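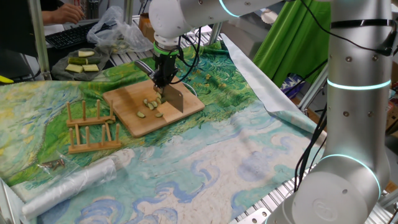

4. Preparing the board and cutting small vegetables

This section is for the Stiria cutting board and the Pindura peg rack. It is written for slicing cucumber, but the same steps are good for courgette and other soft vegetables.

Before you start

1. Put the board on a flat table. If you use a tablecloth, pull it smooth under the board. A fold under one corner makes the board rock.

2. Place the rack to the left of the board, with the row of pegs standing up. Leave enough space that your elbow does not touch it.

3. Put a plate for the larger pieces behind the board. A flat plate is better than a bowl, you can see at once what is still to be cut.

Note: The pegs are pressed into the base at the factory. Do not turn them or pull them. If one peg becomes loose, see section 7.

Cutting

4. Wash the cucumber and cut off both ends. Divide it first into short chunks and put them on the plate.

5. Take one chunk at a time to the middle of the board. Hold it with the fingertips bent inwards.

6. Bring the blade straight down until it meets the wood, then lift. Do not pull the edge sideways over the board — this makes deep lines which are difficult to clean.

7. Push the slices to the left side when they begin to collect near the blade. Use the back of the knife for this and never the edge.

Caution: A broad blade is heavy at the front. Never leave the knife with the handle over the side of the table, and keep it away from children.

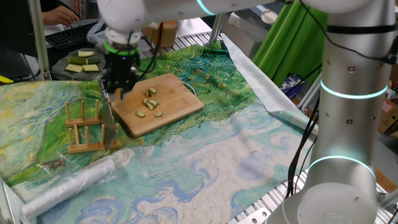
8. Continue in the same way with the rest of the chunks. Thin slices with the skin on may roll, so lay them flat before you cut them smaller.

9. When you have finished, move all food to the plate and wipe the board with a damp cloth, both faces.

Cleaning and drying

10. Wash the board and the rack by hand in warm water with a little soap. Do not soak them and do not put them in the dishwasher.

11. Dry the rack with a towel, also between the pegs. Stand the board on its long side overnight.

12. Once in the season, rub in a thin coat of Idier oil. A bottle of 200 ml is enough for many coats. Wait until the wood feels dry to the hand before you use it again.

Note: Do not load the rack with more than 600 g for each space. Plates of over 273 mm can lean too far and fall.

Caution: Do not dry the wood on a radiator or in the oven. It can split along the grain.

Replacement pegs are ordered from Surdu with part number 63. Please write the colour of the wood in your order.

Text revised by Ileana Munteanu, Sunday, August 23, 2020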